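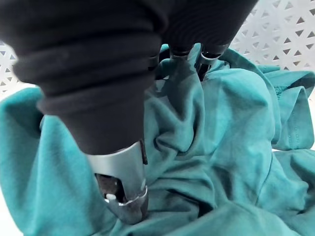 Lesezeit: 1 Minute

Torf gehört nicht in den Hausgarten, auch nicht als Zuschlag. Ein Ballen mit 50 Litern ersetzt keine Bodenpflege — er senkt den pH-Wert und ist nach zwei Sommern weitgehend zersetzt. Hanna Kwiatkowski hält dagegen, Rhododendren kämen ohne ihn nicht aus. Für Moorbeetkulturen auf Kalk mag das gelten, auf dem Sandboden bei Uleck nicht. Dort genügen Laubkompost und Rindenhumus, im April flach eingearbeitet, etwa 100 Liter auf einem Beet mittlerer Größe. Gegossen wird morgens mit Regenwasser. Den Torfsack sollte der Handel aus dem Regal nehmen.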